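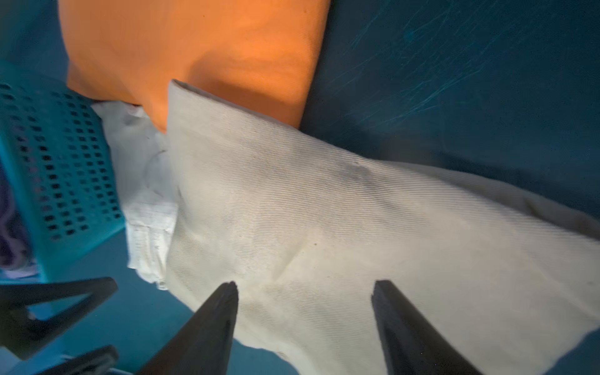
Cream twill, orange behind it, and the basket.

Costel Obradović does laundry for a share house in Fliltcombe. Has done since June. "Five of us, one line, no dryer," he says. Kettle on, talking fast.

He folds everything flat. Shorts first, then tops.

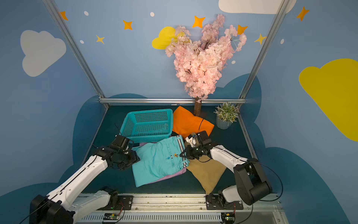

Turquoise shorts, striped waistband, lavender underneath.

"Mum rolled hers. I cant do it, they spring open." Colours he's relaxed about. Whites, no. "I had a grey jumper go pink once. Never agian."

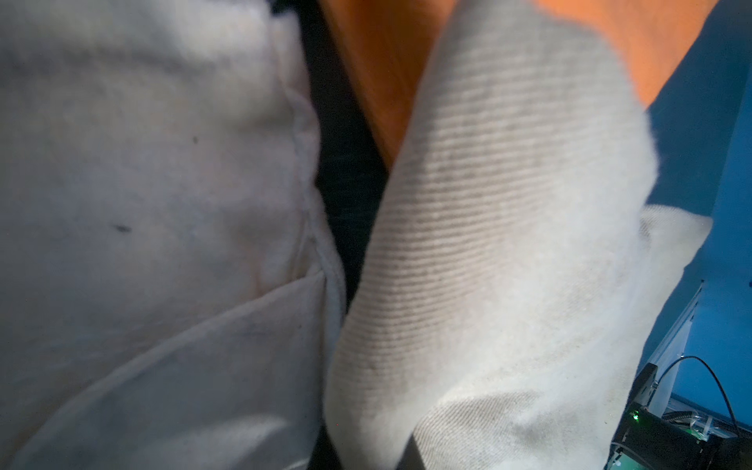 Socks are the other sore point. He pairs them last, usually in front of the telly, and leftovers go in a bag on the door. How many in there? "About 11. Could be my housemate's, I don't ask."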